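Notebook entry, 30/01/2020
Mendcombe Robotics Class, Gear Assembly Project
Status: simulation stage, second term

## Purpose of the session

The purpose of this session was to confirm that the simulated gripper can take hold of the small spur gear and bring it to the larger parts under the revised control program. The previous entry recorded that the old program closed the fingers at a fixed width. The revised program closes until a set contact force is reached and then stops. Both versions remain in the project folder and are labeled by term.

All work was carried out on the classroom workstation. No hardware was used. The wrist view was recorded for every run, and the side view was turned off to save disk space.

## Setup

- Simulator scene: the Bagheri scene file, copied fresh at the start of the session. Local edits from last week were not carried over.
- Part models: the Plenda set, unchanged.
- Contact force limit: to be varied, see below.
- Start position of the small gear: random within the marked area, same seed list as before.
- Run log: saved under the Mendcombe folder with the session date.

Students are reminded that the scene file must be copied and not opened in place. Two earlier sessions were lost to edits saved over the shared version.

## Part 1: grip on the small gear

The gear is taken with one finger on each side, so that both fingers bear on the teeth. This contact was chosen in the fall after the class compared it with gripping across the faces. Gripping across the faces gave a steadier hold in the simulator but left no room to bring the gear close to another part. 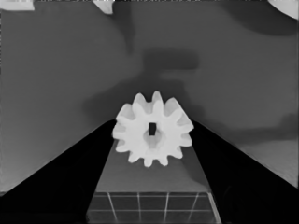 The first block of runs used the lower force limit. In the log, the gear turned slightly between the fingers in many of these runs, and the turn was larger when the arm changed direction quickly. The second block used the higher limit with the arm speed left alone. Turning was reduced. A third block kept the higher limit and lowered the arm speed, and the log shows little further change, so the original speed has been restored.

The total for the three blocks was 640 runs. Of these, 628 ended with the gear still held at the check point. The remaining runs are listed by seed in the log and should be replayed before the next session. At first look, several of them begin with the gear near the border of the marked area, where the approach path is steep.

One error in procedure is recorded here. The force limit was entered in the wrong field for the opening runs of the second block, and those runs in effect repeated the first block. They were discarded and run again. The discarded runs are not part of the total above.

## Part 2: approach to the large disc

The second task is to carry the small gear to the large disc and stop short of it. No contact is wanted at this stage. The approach is split into three moves: lift, travel and settle. The settle move is slow and uses a fresh position estimate taken from the wrist view.

The position estimate is the weak point. It relies on the edge of the large hole in the disc, which appears as an oval at most approach angles. The fitting routine was written for a circle and was adapted during the fall. It works well when the whole rim of the hole is in view and poorly when the gear or a finger hides part of it. The class discussed using the side peg as a second reference. This was agreed in principle, and the code change is assigned to the vision group.

A total of 183 approach runs were completed. The stop distance was inside the allowed band in all but 39 of them. Most of the failures stopped too early, which is the safer error, but the program must do better before the meshing task is attempted.

Shadows remain a concern. The routine sometimes takes the edge of a shadow on the work surface for the edge of the disc. Softening the light in the scene file reduced these cases, but the group decided against keeping the change - the program should be able to work under ordinary light.
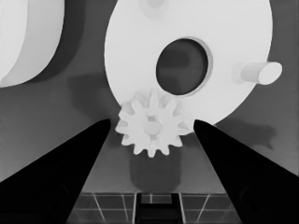
## Actions before next session

1. Replay the failed grip runs by seed and note the starting position of each.
2. Add the side peg to the position estimate, with a switch so that results can be compared with the present version.
3. Move the force limit to a named setting at the top of the control file.
4. Post the session summary for families on Famley. Plain wording, no code.
5. Check free disk space on the workstation. Wrist recordings are to be kept through July and then reviewed for deletion.

## Open questions

Whether the same force limit will suit the larger parts has not been tested. The present figure was set for the small gear only and should not be copied into the other task files.

It is also not settled whether the settle move should repeat when the first position estimate is poor. A repeat would add time to each run. The control group will prepare a short comparison.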